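Surface water soakaway or connect to the culvert? Asby, end plot
Posted in Drainage and Groundworks
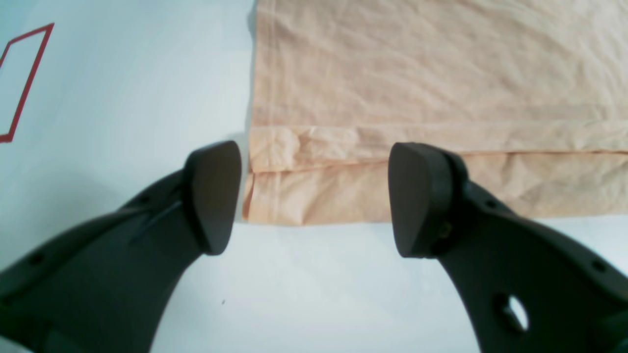 We are putting a single-storey extension on the back of the house, with a new roof area of 28 square metres. The old downpipe runs into a clay gully and from there I think into the culverted stream along the back lane, but the drawings that came with the house don't show it. The builder wants to pick up the new downpipe and run it into the same gully. Building control have asked whether I've considered a soakaway first. The garden is heavy clay below the topsoil. Do I have to dig one that probably won't work, or can I show them something instead?

The distance from the new back wall to the boundary is a bit over seven metres, if that matters.

Woo-jin Yeon

Jurnico

You don't have to build a soakaway that won't drain, but you do have to show that it won't. That means a percolation test. Dig a trial hole to the depth the soakaway would be, then a 300 mm square hole in the bottom of it, another 300 mm deep. Fill that and let it drain overnight. Next day fill it again and time how long the water takes to fall from three quarters full to one quarter full. Divide the seconds by 150 and you have your Vp figure. Do it three times and take the average.

We did ours in July and the inspector said the ground was too dry and made us repeat it in the winter. The first result was 80 and the second was 105, so he had a point. Ask yours what figure they'll accept, as it differs from place to place. Keep the hole at least five metres from the house and cover it when you're not there.

If it fails, write down the times, take photos of the hole with a tape in it and send the lot in. Ours accepted that with a one-page letter.

Multdale

Just connect it. Next door did and never heard a word.

Andrade

I wouldn't follow the last reply. If the pipe goes into a culverted watercourse you may need consent from the lead local flood authority, and if it turns out to be the foul sewer you could be asked to dig it all up again.

Find out where the gully goes before anything else. Drain dye is cheap - put some down with a bucket or two of water and have someone watch the next manhole. If nothing shows, get a CCTV survey. I paid £202 for mine with a written report and a plan, and it found a collapsed joint under the patio that I'd have been building over. Also ask the council if they hold an outfall record for the back lane. Some do, though the one I was sent had the pipe on the wrong side of the road.

A water butt is worth having but building control won't count it as a means of disposal, as it will be full when you need it.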